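Small Stuff and Surfaces Checklist, with my comments

I do this walk-through every February, once the holiday clutter has been shoved into places it doesn't belong, and then again whenever I start stepping on things. It's the list I use at home and at Odo, the little shared workroom where I keep a corner. Copy it, cross out what doesn't apply, add your own. Mine has 12 items and takes me 48 minutes if I don't stop to read old mail (I always stop to read old mail).

Marks I use: OK, FIX, TOSS. If something gets a FIX two years running it turns into a TOSS, no arguing.

1. Floor mats and liners lie flat, no curled corners
FIX. One corner by the door has started to lift and I've caught my toe on it twice. Double-sided tape is on the shopping list. I also pulled the whole thing up and swept under it, and wow, the crumbs.

2. No cords across anywhere people walk
OK. I ran the lamp cord behind the bookcase last year and it has stayed put!

3. Wire baskets: no loose ends, no broken joins
OK, mostly. Run your hand around the rim slowly, and wear a thin glove if you're careful or you've been bitten before like me. The place they go is where the rim wire meets the uprights. I had an old Drondik basket that looked perfect and took a slice out of my thumb, so now I check all of them, including the new ones. Grid baskets are also terrible for anything narrow, which slides out the holes and ends up on the floor, so line the bottom if you keep pens in there.

4. Baskets sit level and aren't stacked on something round
FIX. I'm guilty of this one. A basket that's leaning on something is a basket waiting to dump everything on your foot.

5. Cups checked for chips and cracks
OK for most, TOSS for one. Hold each one up to a window and turn it all the way around, then feel the lip with a fingertip. Handles too! Wiggle them. I lost a very nice Kong mug with hot tea in it because the handle had a hairline crack and I'd been ignoring it for months.

6. Cups not stored on the floor or on the edge of anything
FIX. When I'm sorting a basket I put everything down around me, cups and clocks and whatever else was in there, and then I stand up and forget where I put my feet. My new rule is that breakables go back up before I do anything else.

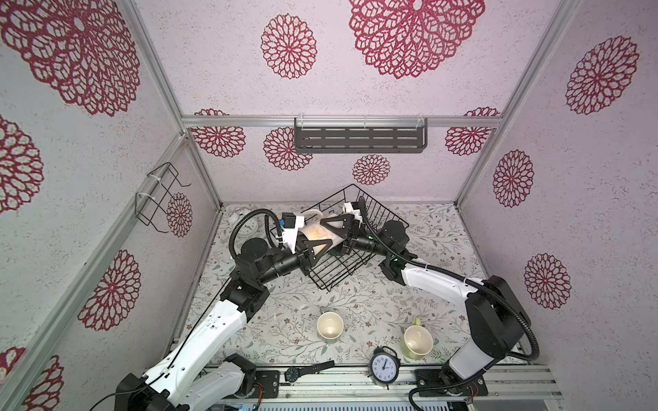 And the same goes for the soft stuff, which I tend to leave for last and then stuff back in wherever there's a gap. Bags, pouches, wrappers, all that. Squeeze each one before you put it away. I've found a thumbtack that way, and once a very old cough drop.

7. Plastic bags out of reach of kids and pets
FIX. I had 30 in one drawer. I kept a handful, tied each in a loose knot, and put them on the high shelf in the closet. The neighbor's toddler visits a lot and she opens everything.

8. Clocks and watches: battery doors closed, no leaks
One OK, one FIX. Open every battery door, even if the clock is running. You're looking for white or greenish crust on the contacts. My old Prarnus alarm clock had a bit, so I put on gloves, cleaned it with a cotton swab and some vinegar, and let it dry overnight. It works again and it's still way too loud.

9. Button cells accounted for
OK. Please don't skip this one, even if you skip everything else. Anything with a tiny coin battery needs a cover that a small child can't pop open, and the loose ones (new or dead) go in a closed container, up high. If a kid might have swallowed one, it's an emergency, so call right away and don't wait to see how they feel.

10. Alarms set to the right time, and off if not wanted
FIX. A clock went off at 5 a.m. inside a closet and I couldn't find it. I count this as a safety item because I ran down the hall in socks.

11. Shelves tight to the wall
OK. Push up, pull down, push sideways. If it moves at all, get the screwdriver. I also took the heavy things off the top one and moved them to knee height.

12. Wall decorations secure, nothing peeling near a lamp or heater
OK. I like a busy wall, so I have a lot of edges to press down. Paper ones stay well away from the space heater. The one I had above it has moved to the hallway and looks better there anyway.

Still to do before I call this finished: tape for the mat, the leaning basket, a lidded box for the batteries. The tape was out of stock, so that corner has a chair on it for now.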